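Report of a visit to the packing and carrier bag rooms at Stamovex
February 10, 2021

The visit was arranged at the invitation of Stamovex and took place over one morning. Its purpose was to see how thin plastic carrier bags are received, looked over and put back into use across the site, and to gather points for the review of our own bag store, which is due in May.

Visitors were received in the front office and given a short talk on the building. The site keeps 1,055 square metres of floor under one roof, divided between goods in, the packing hall and a group of smaller rooms along the north side. Coats and bags were left in lockers, and overshoes were issued at the door of the hall.

The first hour was spent in the packing hall. Carrier bags arrive there in cartons of 300, flat and banded. Staff showed the delegation how a carton is opened along the short side so that the bands can be cut without marking the top bags. The benches are set at a height of 92 centimetres, which our hosts have found suitable for standing work. It was noted that waste film is collected at the end of each bench and taken away twice in a shift.

The party then moved to the smaller rooms, where single bags are handled opened out on a white surface. The bag in use at the time of our visit was a white, partly see-through carrier with a printed pattern of lemon slices and green leaves. Bags of this type are supplied under the name Erkatell and are the lightest grade held on site. Our hosts explained that such a bag holds its creases once it has been crumpled, and that the handles must be found and drawn out before it can be smoothed or folded.
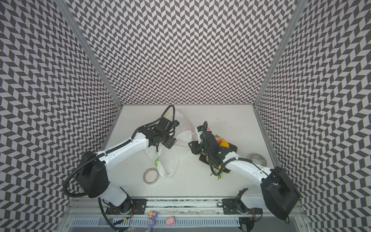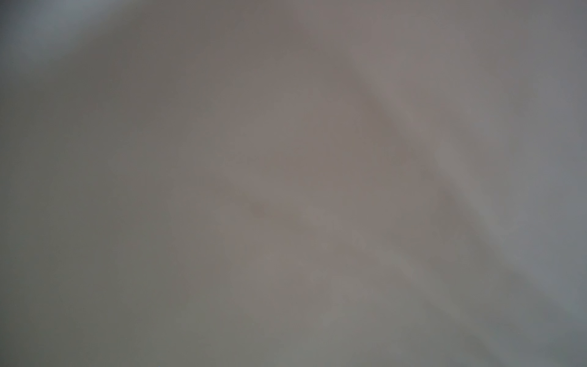
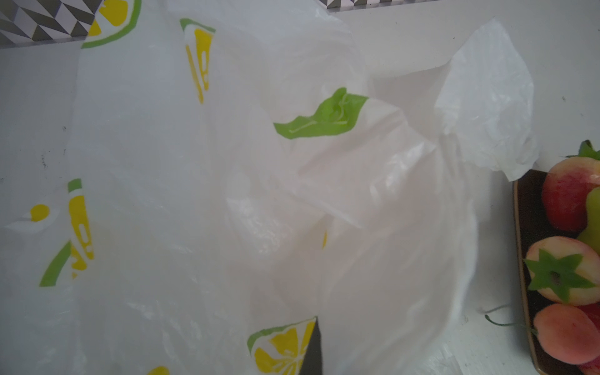
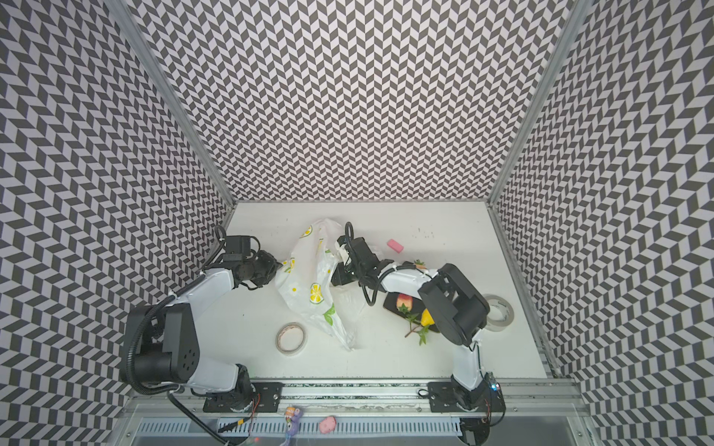
Packaging and Stores Department

Three matters were discussed at some length after this part of the tour.

The first was folding. The method preferred at Stamovex is to lay the bag flat, press the air towards the open end, fold it lengthways in thirds and then turn it up from the base. Bags folded in this way are kept upright in shallow trays, handles uppermost. Our own store has until now kept its bags loose in sacks, and the difference in the space required is considerable.

The second was printing. Members of the party asked whether a printed pattern wears away with repeated folding. We were told that the citrus print is expected to last for seven uses before any fading is noticed along the main creases, and that plain bags are inspected to the same standard.

The third was the sorting of damaged bags. A bag with a torn handle is withdrawn at once. Small holes in the body are accepted if the bag is to be used for dry goods only. The delegation asked for a copy of the written rule, and this has since been received from the Cudasska office, which looks after records for all the sites.

A light lunch was served in the Jankauskaitė room, on the upper floor. The afternoon session on cartons and tape was shortened owing to the time of the return train, and will be covered by correspondence.

The Department thanks Stamovex for the care taken in preparing the visit and for the full answers given to our questions. Colleagues who wish to see the folding instructions or the sample trays may do so at the stores counter during normal hours. Requests to join the second visit should be made in writing to the Department office.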